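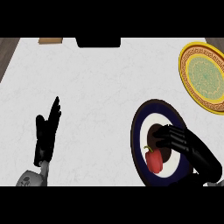 ロボットは、もう台所の片付けを任せられるところまで来ていますか?

まだ任せきりにはできません。決まった場所で決まった物を動かす作業ならかなりこなせるようになりましたが、ふつうの家の、ふつうに散らかった台所をまるごと頼める機械を、私はまだ見たことがありません。

という話を、今月はだらだら書きます。ルダンス通信のゴルナル・パクザドです。先月の「掃除機が玄関マットを食べる問題」にはたくさんお便りをありがとうございました。マットの角を裏から両面テープで留める派と、もうマットを捨てる派でまっぷたつでしたね。うちはテープ派です(そして3か月でテープのほうが負けました)。

そのお便りの中に、掃除機はわかった、じゃあ皿と野菜はどうなんだ、というのがいくつもあったんです。わかります。床の掃除って、家事の中ではだいぶ前から機械に譲ってきたところですよね。でも夕食のあと、流しの前に立って「これ全部誰かやってくれないかな」と思うあの感じは、ロボット掃除機を買った後もまるで減らない。むしろ床がきれいなぶん、流しの惨状が目立つようになった気さえします。

で、まず台所の話から。

上の絵はシミュレーション、つまり計算機の中につくった台所です。紺の縁の皿に赤いパプリカがのっていて、黒い右手の指がその上に伸びている。人間なら考えもしない動作ですよね、皿の上のパプリカを取るなんて。私も今朝やりました。ラジオの天気予報を聞きながら、もう片方の手で冷蔵庫を閉めながら。何をどうつかんだか、まったく覚えていません。

ところがこれを機械の側から考えはじめると、急に気が遠くなります。パプリカって、つるつるしてるんです。しかも形がいいかげん。肩のところがでこぼこしていて、ヘタが曲がってついていて、中が空っぽだから強く握ればぺこっといく。置いてある向きも毎回違う。皿だって平らじゃなくて、縁に向かってせり上がっているから、指を横から差し込もうとすると縁に当たるし、上から行けば今度は自分の手で野菜が隠れて見えなくなる。

この「自分の手で見えなくなる」というのが私にはとても面白くて、前に友人のアフシン・ニクザドに話したら、いや人間だって見えてないよ、と言われました。アフシンは惣菜工場で長いこと設備の面倒を見てきた人で、何でも手の話にもっていくんですが、たしかに言われてみればそうなんです。つかむ直前まで目で見ていて、最後のところは指先で「あ、滑りそう」とか「もうちょっと奥」とか、勝手に直している。目をつぶってもパプリカくらい持てますよね。ためしにやってみてください、ほんとに持てます。でも厚手のゴム手袋を二重にはめてやってみると、とたんに下手になる。アフシンに言わせると、多くの機械の手はまだこの二重手袋に近いんだそうです。触った感じを拾うセンサーをつけた手もあるけれど、水と油と洗剤のある場所で毎日使うとなると、また別の苦労がある、と。

それから「両手」問題。

片手でできる家事って、数えるほどしかないんですよね。ふきんを絞る、瓶のふたを開ける、袋を広げて中に入れる。パプリカを切るのも、押さえる手があってこそです。だから腕がふたつある機械に期待が集まるのはよくわかるんですが、腕が増えると、今度は腕どうしの段取りがいる。右が野菜に行っているあいだ、左はどうしているのか。人間の空いている手って、よく見ると何かしらしてるんです。皿をちょっと押さえたり、腰に当てて体を支えたり、次に使う道具のほうへもうふらふら向かっていたり。これをいちいち教えるとなると、まあ大変だろうなと思います。

計算機の中で練習させるやり方については、以前の号でフホ……じゃない、ウーゴ・リョレンテさん(名前を間違えて誌面に載せてしまった件、その節は本当にすみませんでした)に書いてもらいました。あのときの話をざっくりおさらいすると、画面の中の台所ならお皿を割っても床が濡れても誰も困らないし、夜中でもずっと続けられるし、皿の色や置き場所を変えた台所をいくらでも用意できる。だから練習には向いている。困るのは外に出てきたときで、本物のパプリカは画面の中のものよりちょっと重かったり、ちょっと濡れていたり、スーパーの値札シールが半分はがれて指にくっついたりする。ウーゴさんはこのシールの話になると止まらないんです。原稿でも半分くらいシールの話だったので泣く泣く削りました。

では家の外、お店や作業場はどうなのか。こっちは見に行ってきました!

ひとつめは、駅の裏手にある食器の貸し出し屋さん、カダノの洗い場です。結婚式や町内の集まりにお皿を貸して、汚れたまま返してもらって洗うという商売で、繁忙期には1日におよそ3,000枚が戻ってくるそうです。想像しただけで腕がだるい。ここに去年からサミールという名前の機械が入っています。洗い上がった皿をかごから抜いて、向きをそろえて重ねていく、腕がひとつの機械です。

案内してくれたのはメフランギーズ・ファッラーヒさん。行く前の私は、もっとこう、しゅばばばっと動くものを想像していたんですね。動画で見るとだいたい速いじゃないですか(あれ、早回しのことが結構あります。隅っこに小さく書いてあるので、今度見てみてください)。サミールはゆっくりでした。皿をつまんで、持ち上げて、ちょっと止まって、置く。また行って、つまむ。見ていると眠くなるくらいの速さで、私がじれったそうにしていたのか、メフランギーズさんが笑って「人間のほうが速いですよ、最初の1時間はね」と言いました。

そう、そこなんです。人間は昼を過ぎると腰にくる。手もふやける。サミールは同じ速さのまま夕方までやっている。だからここでは、朝の11時くらいまでは人が主に重ねて、そこから先をサミールに渡して、人は欠けた皿をよける係とか、変な形の皿の係に回るんだそうです。この分け方が決まるまでにずいぶんもめたらしくて、最初は朝から機械、人は見張り、という形にしたら、見張りが退屈すぎて誰もやりたがらなかったとか。わかる。皿が重なっていくのを見るだけの仕事、私なら一日ともちません。

変な形の皿、というのも聞いておきました。サミールが得意なのは丸くて浅い、縁の厚みがそろった皿。苦手なのは楕円の大皿、取っ手のあるもの、それから透明なガラスの鉢。ガラスは機械の目にはあるんだかないんだかよくわからないらしくて、何もないところをそっとつまんで、何もないものをそっと重ねていたことがあるそうです。見たかったなあ。あと、意外なところではスープ皿の重なったもの。濡れた皿って、重なるとぴたっと吸いつきますよね。上の一枚をつまんだつもりが下のもついてくる。人間は持った瞬間に「重い」と気づいて、ちょっとひねって外します。サミールはいま、重さがおかしいと止まってランプを点けて、人を呼びます。

私はこの「止まって人を呼ぶ」をとても買っています。できないときに無理をしないって、家に入れる機械にはいちばん欲しい性格じゃないでしょうか。ただ、家で使うとなると、呼ばれる人は私なんですよね。お風呂に入ったとたんに呼ばれるのが目に見えるようです。

もうひとつは、もっと小さい話。ベンドゲートという、日用品の量り売りのお店があります。前にここの通信でも、米びつの虫よけの回で出てもらいました。店主のフリホリー・トカチュクさんは新しいものが大好きで、豆やパスタを補充する機械を自分で組み立てて、しばらく店で使っていたんです。使って「いた」というのは、もうやめてしまったから。

理由を聞いたら、補充そのものはちゃんとできていたんだそうです。レンズ豆も、ひよこ豆も、こぼさず入れる。でも補充の前には、容器の底に残った古い豆をいったん出して、容器を拭いて、新しいのを入れてから古いのを上に戻す、という手順がある。お客さんが置いていったレシートや、子どもが突っ込んだ飴の包み紙が入っていることもある。ふたのパッキンがよれていたら直す。フリホリーさんがそういうことを全部やったあとで、機械が豆を入れる。「いちばん楽しいところだけ取られた」と言っていました。ざらざらーっと豆を流し込むところが好きだったんですって。それは返してもらったほうがいい。

帰り道、ずっとそのことを考えていました。家事も同じだな、と思って。「皿を洗う」と一言で言うけれど、うちの場合はまず流しに積んである鍋をどかすところから始まるんです。鍋に何か残っていれば、これはまだ食べるのか捨てるのか、においをかいで決める。木のさじは別にする。弟がくれた湯のみは食洗機に入れない。排水口のかごを先に空けておかないと途中であふれる。スポンジがそろそろだめなので替えを探したら切れていて、買い物メモに書こうとしたらペンもない。ここまでやって、まだ一枚も洗っていません。食洗機というありがたい機械がとっくにあるのに流しの前の時間がゼロにならないのは、この前後のごちゃごちゃがぜんぶ人間に残っているからで、ロボットに期待されているのも、たぶんそっちのほうなんですよね。

だから私が家庭用ロボットの宣伝を見るときは、このごろは真ん中の動作より前と後を見るようにしています。皿を持ち上げられるのはもうわかった。その皿は誰がそこに置いたのか。皿のまわりに物がないのは誰がどけたのか。終わったあと、ふきんは誰が干すのか。台の上が広々と空いていると、ついそこを見てしまう。うちの調理台であんなに空いている場所といったら、炊飯器を修理に出していたときの炊飯器の跡地くらいです。

じゃあ悲観しているのかというと、これが結構わくわくしているんです。カダノの洗い場だって、少し前なら腕の届く範囲をぐるっと柵で囲って、皿も専用のかごに一枚ずつ立てておかないと動かなかったはずだとメフランギーズさんは言っていました。いまのサミールは、かごの中で皿が少し傾いていても、自分で見て、つまむところを決めている。欠けた縁を避けてつかむこともあります(いつもではないそうです)。ああいう、ちょっとした融通がきく場面を目の前で見ると、やっぱり「おおっ」と声が出ます。出ました。洗い場のみなさんは慣れっこで、振り向いてもくれませんでしたが。

それに、家が全部できなくてもいいと思うんですよね。洗い終わった皿を棚に戻してくれるだけでもいい。私、あれがいちばん嫌いなんです、洗うのはまだしも、しまうのが。乾いたかごの中身を見ないふりして、そこから直接使い続けて、また洗って同じかごに置く。棚はいつまでも空っぽ。共感してくださる方、いらっしゃいますよね? 置き場所が決まっている物を、決まった場所に戻すだけなら、機械にもだいぶ見込みがありそうだとアフシンも言っています。ただし、うちの棚は扉が片方ゆがんでいて、下から膝で押しながらでないと開きません。膝のあるロボットでお願いします。

洗濯物についても書くつもりだったのに、もう場所がなくなってきました。ひとことだけ。タオルを広げてたたむのは見たことがあります。靴下の片方を探すのは見たことがありません。

値段のことを聞かれる方も多いのですが、家で使えるものとしてちゃんと比べられるほど試していないので、今回は書かないでおきます。カダノのサミールは機械を買わずに月ぎめで借りているそうで、修理の人が来てくれるところまで込み。家庭用も、もし本当に来るなら、私はこの借りる形がいいなと思っています。すぐ古くなりそうだし、何より、置いてみて合わなかったときに返せます。あの大きさの腕を粗大ごみに出すところを想像すると、それだけで気が重い。

お便りのお題です。「機械に渡したい家事」と「渡したくない家事」を、ひとつずつ教えてください。フリホリーさんの豆の件があったので、後のほうを特に知りたいんです。私が渡したくないのは、パプリカの種をとるところ。ヘタを親指でぐっと押し込んで、くるっと回して、種ごとすぽんと抜けたときのあれは、誰にも譲れません。渡したいほうは、もう書きましたね、しまうやつです。

カダノの洗い場は、前もって電話をすれば見学できます。床が濡れているので、滑らない靴で。昼の12時から休憩に入って、そのあいだはサミールも止めてしまうそうですから、動いているところを見たい方は午後にどうぞ。ベンドゲートの補充の機械は、店の奥の棚の横に置いてあります。電源は抜いてありますが、頼めばフリホリーさんが長々と説明してくれます。私のときは、そのあいだにレジに列ができました。

次号は3月、冷凍庫の霜取りの話です。今度こそ洗濯物も入れます。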